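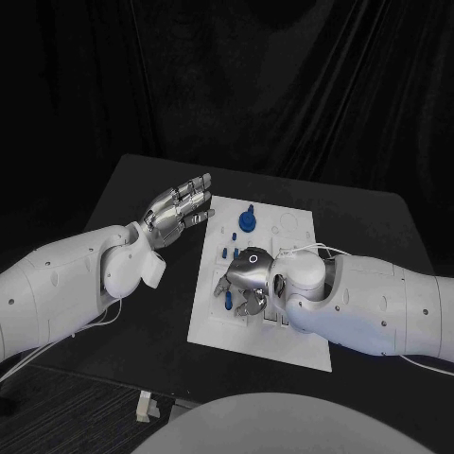
Pegs keep falling over or going missing on a white activity board — what do people do?

Asked by Catrin Watkins
Dec 30, 2018

I look after the toy and puzzle shelf at a lending library (toys, jigsaws, the odd marble run with no marbles). We have a white board with raised bits and recesses, a blue knob near the top edge and little blue pegs. It is the most borrowed thing we own after the wooden train, and the train has an unfair advantage, being a train.

Three things I'd like help with.

First, the pegs. They are small and blue and our carpet is, of course, blue. When the board goes out, the pegs travel lying about on top of it, and when it comes back there are fewer. I have bought spares twice. Is there a way of keeping them with the board that a tired parent will do without being asked?

Second, people keep asking me what the proper order is. The leaflet went missing before my time. Do you do the pegs first, or the knob, or the row of narrow slots along the lower part? I have been saying "whatever you like" in a confident voice, and one grandfather plainly didn't believe me.

Third, it slides. Our tables are dark and matt and the board ends up skewed the moment anybody leans on it. I tried a tea towel underneath. Now the tea towel slides as well.

I'm not after a lecture about what it does for hand strength, I've had the lecture. I just want it to come home with all its bits.

Torelari boards are the ones the other branch has and they come with a lid. Ours doesn't have a lid. I am trying not to be bitter.

Mabli Gough
Reply marked as helpful by the poster

I ran the cupboard at a playgroup for longer than I meant to and pegs were the bane of it, so this may go on a bit.

Keeping them together. Forget bags. Everybody starts with a drawstring bag, and the bag is then borrowed separately for conkers. What worked for us was a shallow tin with a hinged lid, stuck to the underside of nothing and attached to nothing, but with a drawing of each peg inside the lid, life size, traced round with a pen. People who will cheerfully ignore a label saying PLEASE RETURN ALL PARTS cannot bear to leave a drawn outline empty. I don't know why. I've seen a man go back out to his car in the rain for one.

If you haven't a tin, leave the pegs in a recess on the board and put one wide elastic band round the whole thing. It looks awful and it works for the length of a bus ride. Take the band off at the other end or it perishes and leaves a mark, which you'll then be scrubbing at in February wondering what you did to deserve it.

Buy spares in one go and hide most of them. We got 368 from a school clearance, which sounded mad at the time, and I gave out two when two were missing and told people they were the last ones. They took much better care of them after that. I'm not proud of it.

Order. There isn't one as far as I ever found, but I used to suggest this when somebody wanted telling:

Pegs out of the tin and on to the board, lying down.
Stand one up. Admire it.
Stand the others up, and don't knock the first one.
Leave the knob till last, as a treat.

The knob is what everybody goes for first, and once they've had a go at the knob the pegs seem like homework. On the slots, I'd leave them to whoever is curious. Some people can't walk past a slot without posting something in it, and in our case it was raisins.

With the little pegs, tell people to come down on them from the top with their fingers curled and lift straight up. Going in sideways only sends the neighbour rolling. If two have ended up side by side, nudge one away before you try to pick up the other. That saved us more bad language than anything else, and I include the adults in that, mainly the adults.

Sliding. Bin the tea towel, or rather wash it and put it back in the kitchen. You want the rubbery mesh stuff sold for stopping rugs from wandering. Cut it a little smaller than the board so it doesn't show and nobody picks at it. Ours was Ondero, out of a bargain basket, and it outlived the playgroup. Wipe the table first, as it won't grip through crumbs. And have people keep the spare hand on the board — most of the skidding is down to one hand doing all the work while the other one waves about.

I'd also put a tray under the lot if your carpet really is blue. Rimmed, pale, as ugly as you like.

zurov_fan

Glue them in.

Nicholas

Glueing them in rather removes the point of pegs, but I see where you're coming from.

Agree with Mabli on the mesh. Disagree on the tin, ours was a rattle within the hour. We paint one end of each peg with nail varnish, something loud, so they show up on the floor. Let it dry overnight. Two coats.

Check the hoover too. I emptied ours after reading this and found a peg, a button and 282 of those tiny craft beads, which my daughter insisted on counting.

Catrin Watkins

Thank you all, except possibly the glue. I've traced the pegs into the lid of a shortbread tin (had to eat the shortbread, no trouble) and the mesh is on order. Will try the nail varnish if the tin turns into a rattle. The grandfather has been given Mabli's order, written out, and took it away folded in his top pocket.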